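3.2 Drying practices in small flats

Households in the Bindon estate were visited between September and the following spring. Of the 170 flats in the two blocks, 24 agreed to keep a laundry diary and to have a humidity logger in the main living space. Most of these flats had no balcony, and the shared drying room at Brunner House had been closed before the study began.

Diaries show that washing was dried indoors all year. Tenants moved racks from room to room during the day, usually towards a radiator in the evening. Heavy items such as towels stayed up longest and were often still out when the next load was finished. Tiwari reported the same pattern in Grusden, where windows were kept shut in cold weather to save heat.

Small items were handled separately. In 5 flats socks and underwear were pegged on a hanging ring, which freed the rails for shirts and bedding (Figure 4).
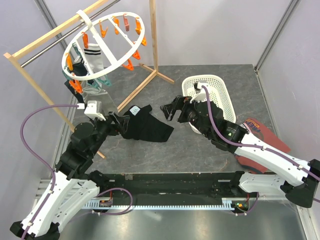

Vol. 24, No. 4, p. 170

Figure 4. Round plastic hanging dryer with clothespins, hung from a wooden drying rack.

Tenants who used a ring said it could be moved to the bathroom in one go when visitors came. We did not find a clear link between ring use and the humidity readings, and the number of flats is too small to test for one.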